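3.2 Loose dry goods in lined bins

Small dry foods behave differently from the rest of kitchen waste once they reach a lined bin. Peelings, wrappers and paper stay where they land. Beans, lentils and seeds continue to move until they find the lowest point of the liner, and a proportion of them never enters the bin at all. The present section deals with the placement of the liner, the distribution of the fill inside it, and the material lost to the surrounding surface. Mung beans were the reference fill throughout. Figure 4 shows the arrangement of the liner and fill.
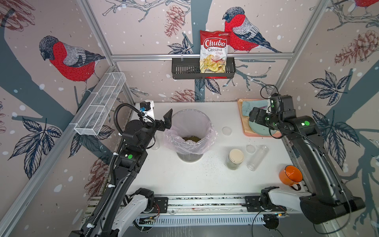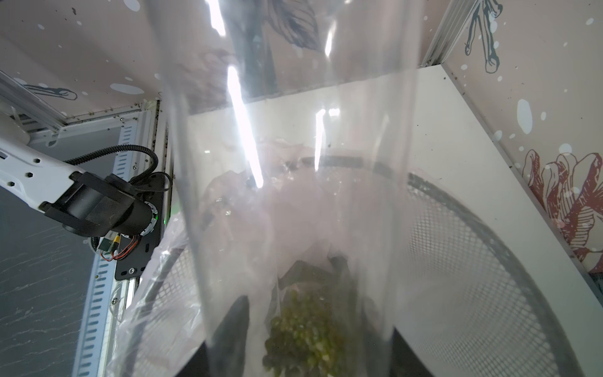
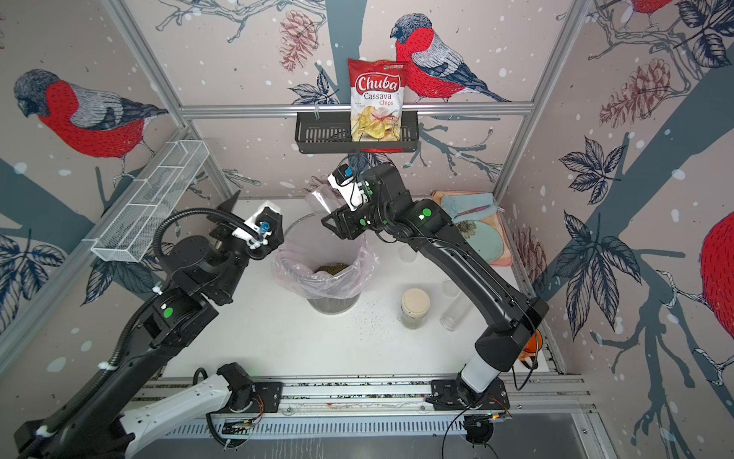
Figure 4. Translucent pinkish liner with a small green fill at the bottom, three views. In the first and third views, loose material lies on the white surface around the base.

Dried mung beans were selected on three grounds. They are nearly round, so that they roll on a hard surface and do not lock together in a pile. They are dry to the touch and leave little residue on film, which allows a liner to be weighed, emptied and weighed again. They are also a common item in the kitchens covered by the Tomside household survey, in which 102 households kept a list of the dry foods they discarded. Past-date pulses and the broken remainder at the bottom of a jar were the two most frequent entries in the category.

3.2.1 Liner fit

Liners were obtained from one supplier, Mundach, in a single nominal size. A liner was opened by hand, lowered into the bin and folded outward over the rim. The depth of the fold was set at 30 mm at the start of each trial and checked again at the end. No tape, clip or elastic band was used, as none was reported in the survey.

A liner that is wider than its bin cannot lie flat against the wall. The excess film gathers into vertical pleats, and where the pleats meet the floor of the bin they fold over one another. These folds matter for granular fill. A bean that enters a fold is held between two layers of film and does not return to the pile when the bin is moved. We refer to such material as trapped fill, and distinguish it from the settled fill that forms the layer at the bottom.

Air enclosed between the liner and a solid wall was a second source of variation. When the film was pushed down quickly, the air could not escape past the fold at the rim and the floor of the liner stood clear of the floor of the bin. The first part of the pour then fell onto unsupported film. The beans collected in a narrow pocket and the film drew inward around them, which increased the tension at the rim. Lowering the liner slowly, with one side of the fold left open until the floor was reached, removed most of this effect. Bins with perforated or mesh walls did not enclose air and needed no such step.

3.2.2 Pouring and loss

Each trial consisted of one continuous pour from an open container held above the rim. The liner and its contents were weighed before and after on a Powell bench scale. Material outside the bin was brushed together and weighed separately. A total of 30 trials was completed for the wide liner, all of them at the Druncombe site in October 2018.

Loss occurred in two forms. In the first, beans struck the folded rim and were deflected outward. This form was sensitive to the position of the pour and was largely absent when the stream was directed at the center of the opening. In the second, beans left the stream before reaching the rim. This was observed mainly at the start and end of the pour, when the flow over the lip of the container was thin and individual beans followed the outside of the lip. The second form was less sensitive to position and was not removed by practice.

Rebound from inside the bin was negligible. Loose film absorbs much of the energy of a falling bean, and beans that did bounce were stopped by the wall of the liner. This agrees with the survey entries, in which spillage was attributed to the container and the rim and in no case to the bin itself.

Material on the surrounding surface spread farther than its mass would suggest. Whole beans rolled until they met an obstacle or a joint in the surface. Split beans and fragments of seed coat stayed close to the base of the bin, where they were harder to collect with a brush. The whole and the broken fractions were therefore recorded as separate masses. Pooling them conceals the fact that the broken fraction, although light, accounts for most of the time spent cleaning.

3.2.3 Removal of the liner

After weighing, the rim was unfolded and the liner lifted vertically. The settled fill gathered at the lowest point as soon as the floor of the liner left the floor of the bin. Trapped fill was released in part at this stage, as the pleats opened under load. The remainder was recovered by turning the liner inside out over a tray. In 2 trials the film caught on the inner wall and the lift had to be repeated; these trials were retained, as the contents were not disturbed outside the liner.

Trapped fill was expressed as a share of the total mass inside the liner. The measure depends on the width of the liner relative to the bin and should not be compared across bins of different diameter. Results for the narrow liner are given in Section 3.3.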